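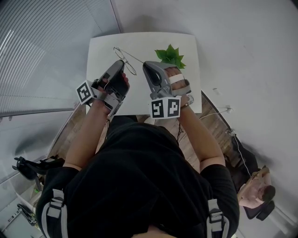

March, notebook, Gerna job. Two months since Renavix asked for the inspection and packing bench to be part automated, and the bit I keep coming back to is what it does to the people on it. On paper the arm takes the picking and placing, staff keep the checking. In practice the first thing that's changed is that good packers now spend mornings teaching. Grippers in both hands, a marker cube on each, one pair of round wire specs on a white table. Target is 200 clean goes per item, we have 171 for specs. Wrists ache by eleven, said by everbody. Rota should cap it at 45 min a go, currently it's "till the tea's made".

Pay – not sorted. Trindade (client side) have teaching down as ordinary bench time. It isn't, it's a skill and the arm's only as good as whoever showed it. Raised twice. Raise again.
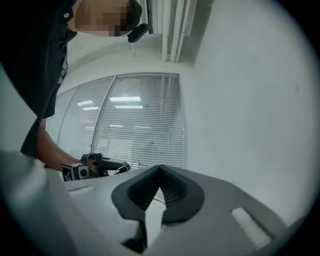 Had the chat with the bench team after lunch. 13 turned up, more than expected. Main worry is not jobs as such, it's hours. If the arm does nights, the night premium goes, and for a few that's the rent. No answer from me, wrote it down word for word and sent it up. Second worry: who gets blamed when the arm bends a temple. At the moment rejects are logged by shift not by station, so it'd land on whoever's on. Change the log BEFORE the trial starts, not after.

Also asked for: a stop button you can reach sitting down. Fair enough, adding to the Pilen drawing. 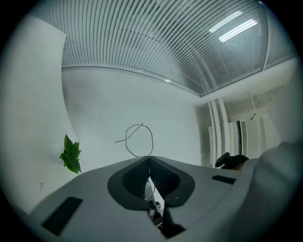 Night premium again – Pilen kept theirs for 12 months after the switch and tapered it. Worth copying? Get the wording off them.

Odds and ends
- thin wire is the hard stuff, people turn it in the fingers without thinking, cant write that down as a step. Ask the older hands to talk while they do it
- gloves: yes or no, need one rule
- teaching slots on the wall rota by name, same as any other station
- Renavix want a date for the trial. Not giving one till the log's done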